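건축 답사 게시판 > 자유토론

제목: 곡면 파사드 건물 앞 광장, 너무 넓은거 아님?

글쓴이: 회색벽돌
2022년 1월

Nundport 쪽 청사 건물 얘기임. 정면이 살짝 휘어있고 앞에 콘크리트 광장 쫙 깔린 거기. 다녀온지 좀 됐는데 이제 올림. 건물은 좋았음 진짜로. 근데 광장이... 걸어도 걸어도 입구가 안 가까워짐. 벤치 하나 놓으면 안되나. 다들 어떻게 생각하는지 궁금. 

댓글

남향집주인
벤치 반대. 비워둔게 그 광장의 전부인데 거기 뭘 놓으면 끝임. 곡면이 멀리서 봐야 휜게 보이지 코앞에서 보면 그냥 벽이잖아요

회색벽돌
그건 맞는데 여름에 가보셨어요? 판석에서 열 올라와서 죽는줄. 난 보는 사람 말고 걷는 사람 얘기 하는거

Garkix
나무 있잖아 양쪽에. 나무 밑으로 가면 되지 왜 한가운데로 감

회색벽돌
입구가 가운데니까요..

모눈종이
창문 얘기는 왜 아무도 안함. 좁고 긴 창이 격자로 쭉 가는데 사이사이 세로 기둥이 얇아서 안 답답함. 왼쪽에 높은 동은 창이 작고 색도 좀 더 어두워서 따로 노는 느낌. 저는 그 동 없었으면 더 좋았을듯

남향집주인
@모눈종이 그 동이 있어야 잡아주죠. 곡선만 있으면 옆으로 흘러내림. 세로로 하나 서 있으니까 균형이 맞는건데

모눈종이
균형은 모르겠고 나중에 갖다 붙인것 같음

남향집주인
같이 설계한걸로 아는데요. Ursina Pichler 답사기에 나옴. 자료실 391번 글

모눈종이
읽고옴. 같이 설계했다고는 되어 있네요. 그래도 취향은 안 바뀜 ㅋㅋ

Ratanaporn
저는 캐노피요. 길고 납작한거. 비오는날 저 밑에 서 있으면 광장이 통째로 보이는데 그게 제일 좋았어요. 4월에 갔었는데 사람도 없고 조용하고

회색벽돌
오 그건 못해봄. 입구쪽이 좀 어둡지 않았어요? 안으로 들어가 있어서

Ratanaporn
어둡죠 근데 밝은 광장 건너와서 들어가는거라 저는 시원했음

Gromon
오른쪽 나무 좀 쳐냈으면. 1층 절반을 다 가려요 답사 가서 1층 입면 그리려다 포기함. 왼쪽은 나무가 가늘어서 그나마 낫고

Garkix
나무를 왜 쳐 미쳤음? 그늘이 거기밖에 없다고 위에서 그러는데

Gromon
다 치자는게 아니고 가지치기요 가지치기;; 아래쪽 잔가지만

Garkix
그건 ㅇㅋ

느린산책
판석 줄눈 보신분 있나요. 한장이 커서 줄이 시원시원하게 가는데 저는 그게 건물 창 격자랑 맞춘건지 계속 궁금했음. 바닥만 193장 찍어왔는데 집에서 봐도 모르겠음

남향집주인
193장 ㅋㅋㅋㅋ 창 간격이랑은 안 맞을걸요. 곡면이라 맞출수가 없지 않나

느린산책
가운데 축만이라도 맞췄을수 있죠. 다음에 줄자 들고 갑니다

모눈종이
잔디도 애매함. 왼쪽은 살짝 올라와 있고 오른쪽은 낮은 턱으로 끊어놨던데 양쪽 왜 다르게 했는지. 누가 도면 있음 올려주세요

Ratanaporn
도면은 없고 오래된 안내책자 있어요. 배치도 조그맣게 나오는데 스캔해볼게요 화질 기대 ㄴㄴ

회색벽돌
감사합니다 기다릴게요. 벤치는 캐노피 밑에 놓는걸로 저 혼자 결론냄. 흐린날 사진
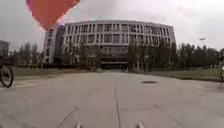

느린산책
건물 정면이 휜 경우 스케치할 때 어디부터 잡는게 편한가요?

Gromon
지붕선부터요. 양 끝이랑 제일 높은 점 먼저 찍고 호로 이은 다음에 층 선을 그 밑으로 내려가면서 그려요. 창은 맨 나중에.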